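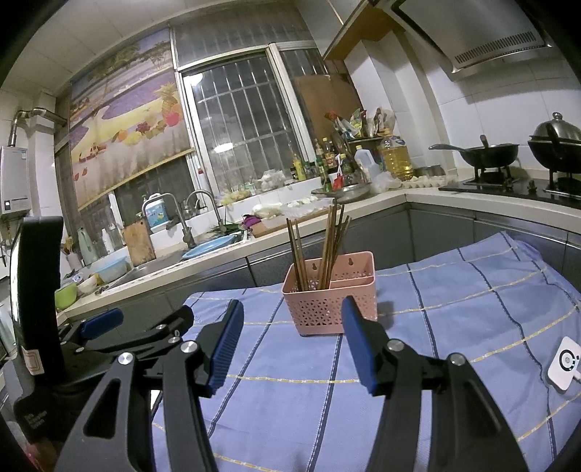 4. Before you record: grip and table rules

Applies to hand-held gripper, all Landitby kitchen sites. Replaces the May sheet. Questions to Boglárka Dudás.

4.1 Set-up

1. Check both finger pads. Ribbed side in. Torn or shiny pad = swap the pair, never one.
2. Squeeze the trigger 6 times, nothing in the jaws. Should open fully each time. Sticking? Tag it, take another.
3. Pivot bolts finger-checked. Any play, stop and tighten with the Georgiev key.
4. Cloth flat where you work. Wrinkles at the edge OK, under the object not OK.
5. One target object in reach of the jaws. Marker stays on the cloth, face up, cable clear of your wrist.

4.2 Approach

1. Jaws wide open before you come in.
2. Stop with the object between the pads. Hold 3 seconds.
3. Close slow. Basket or cup: grip the body, not whats standing in it.
4. Lift no more than 20 cm. Set down, open, back out the way you came.

Note: chopsticks, spoons, anything tall and loose in a holder counts as one object with the holder. If one falls out, finish the take and mark it "spill". Do not delete.

Note: leave the kitchen as it is. Bottles, dishes, food on the counter all stay. Don't tidy between takes, it breaks the match.

CAUTION: burners off before the first take. Pots may stay on the stove.

CAUTION: no knives, no glass, nothing over 18 oz in the jaws.

CAUTION: fingers out of the linkage when the trigger is pulled. It piches.

4.3 After

1. Wipe pads, dry cloth only.
2. Log takes on the Britport form, spills includded.
3. Gripper back in case, jaws closed.

Damaged units go to Drindholm, see section 7.

Rev. 2022-06-06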